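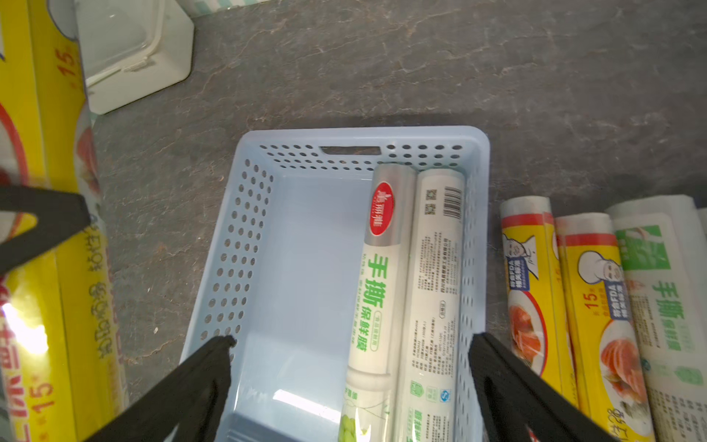

Figure 1. The light blue basket, on the countertop.

One Basket for the Rolls: A Small Kitchen Storage Project
Westutside College, Home and Living Studies

Why I picked this

For my project I wanted something I could try at home without buying a lot of stuff, and our kitchen at Flallgate House had been bugging me since the first week. We share it, and the long skinny things never have a place. I mean rolls of food bags, rolls of wrap, and those packages that are basically a big tube. They get shoved in a drawer on top of the spoons and then the drawer won't open (I have lost whole minutes of my life to that drawer!).

My question was pretty simple: would one open basket work better than a drawer for things shaped like that? I wasn't trying to redo the whole kitchen. I looked at one basket and a few hanging spots.

What I did

First I put a short survey on Prineteo, the message board for our building, and got 104 answers, way more than I expected. The most common complaint was not being able to see what was already in the house, so people buy the same thing twice. Then I ran the basket for 13 days in June and wrote down every time I went looking for something and had to move other stuff to get at it.

The basket is the plastic kind with rows of round holes. I got it at Sethi, the discount store by the bus stop, and I liked that crumbs can fall through and you can rinse the whole thing in the sink.

I sorted things by shape and forgot about what they were for. That felt weird at first – food next to not-food – but the shape is what causes the trouble in a drawer.
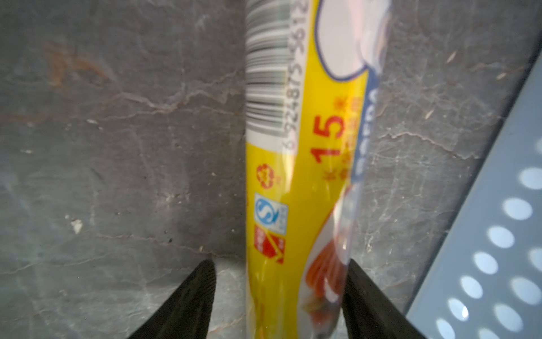

Anything long and round counted as a roll for me, including packages with food in them. I did make one rule pretty fast, that food which needs the fridge goes in the fridge no matter what shape it is. My first plan skipped that and I had to rewrite the chart.

For smaller things I used the wire baskets that hang on the wall. They don't take up any counter, and you can see straight through them. The lidded box with the handle was for spares. I tried keeping the everyday rolls in it too, but lifting a lid every time got old by the second evening and I gave up on that part.

Then there was the question of which way to lay things. I tried standing the rolls on end and they leaned all over each other, so I switched to laying them lengthwise, side by side, with the printed side up if I could manage it. A big number like 300 on a roll is really handy when it faces you.

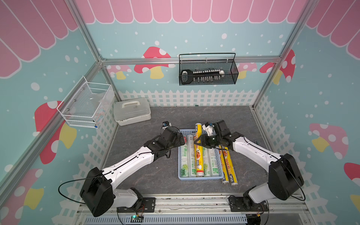
One of my roommates thought I was making it too complicated, and told me the only thing that matters is whether you can grab a roll with one hand while the other one is covered in chicken juice. Fair point! I added a one-hand test after that. I tried it 7 times from the basket and it went fine every time, as long as I didn't pile a second layer on top. From the drawer I mostly ended up using my elbow.

The second layer turned out to be the main problem. People see a bit of space and they fill it. By the end of the first week somebody had put a sponge and a bag of rice in there, and I was back to digging.
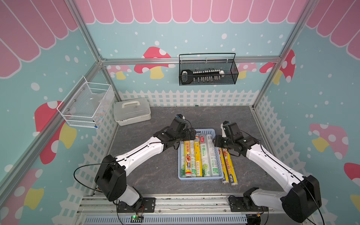
So my next change was to fill the bottom with rolls all the way across, so there's no gap inviting anybody to drop something in. It helped a lot. Once a roll gets used up I bring a new one over from the spares the same day, and I keep the basket out in the middle where everyone can reach it until cooking is done.

What I'd change

I only tested one size of basket, so I can't say much about bigger ones. I also should have kept notes on the drawer before I started, to compare properly, and my roommates knew about the project, so they may have been on their best behavior (except for the rice). If I get to do this again next semester I want to try a divider for the short rolls, and a label on the front edge that says what belongs in there.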